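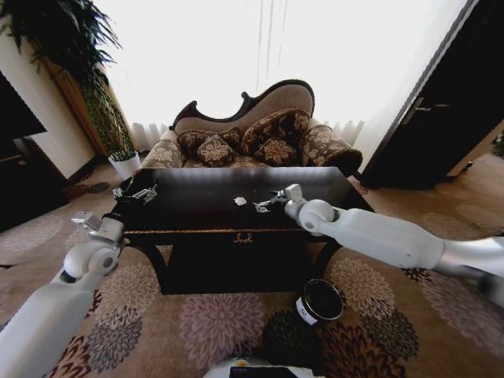
Living room at the Maltwood place, dark coffee table with the brass handle

Print this thread | E-mail this thread

Buying a house with a shared driveway, would you do it?

maplewalker
So we've got an accepted offer on a house out in Maltwood, 1,946 square feet on 2 acres, and I was over the moon until the title report came back. The driveway is 226 feet long and the first stretch of it sits on the neighbor's lot! There's a recorded easement from when the parcel was split, but it says we can "pass and repass" and not one word about who pays for gravel or plowing. The seller says they always just worked it out between themselves. My husband thinks I'm fretting over nothing. Would you walk away, or am I being silly?

dustyboots_61
I'd walk. We had a shared drive at our old place on Lanik Road and it was fine for years, then the house next door sold and the new folks parked a boat trailer in it from February on. We had every right on paper to get through and it still cost us a lawyer.

Chaiwat Wongsuwan
I wouldn't walk over this, not yet. A recorded easement is a lot better than a handshake, and half the rural lots out that way have one. What you want is a road maintenance agreement, signed by both owners and recorded, before closing. Ask your lender too — mine wouldn't fund without one, and I found that out pretty late in the game.

maplewalker
Oh boy, I hadn't even thought of the lender. Calling them in the morning. Can the seller sign it, or does it have to be the neighbor?

Chaiwat Wongsuwan
Both owners, so the seller and the neighbor. Then it runs with the land if it's written right and you take over the seller's side of it. Have a local attorney look at the wording, don't pull a form off the internet.

bilent_bev
I'm going to disagree with dusty here. We've shared a drive in Bilent forever and we each throw in $200 a year for gravel, and whoever gets up first does the plowing (never me). No paper at all. If you march over there with an attorney before you've even said hello, that's how you start off on the wrong foot. Go knock on the door and bring a pie!

dustyboots_61
Pie's great, Bev, but the pie doesn't get recorded at the county. What happens when your neighbor sells?

bilent_bev
Then I bake another pie. I get your point though. I just think people go straight to worst case on here.

quarter_acre_ken
Has anybody asked about a survey? Make sure the gravel is where the easement says it is. My sister bought in Maglaya and her driveway had wandered a good ways off the strip over the years. They had to redo the whole description, and the closing got pushed back.

maplewalker
No survey yet, the seller only has an old one. Adding it to the list, ugh. Thanks Ken.

maplewalker
Update, September 5, 2020: the lender does want the agreement, so Chaiwat gets the gold star. I also went over and met the neighbor (banana bread, not pie, sorry Bev) and she's willing to sign as long as it says no parking in the shared part, which suits us fine. Surveyor is booked. Husband is now pretending this was all his idea.

dustyboots_61
Glad she's reasonable. Get the no parking part to cover trailers, by name. Trust me on that one.

Print this thread | E-mail this thread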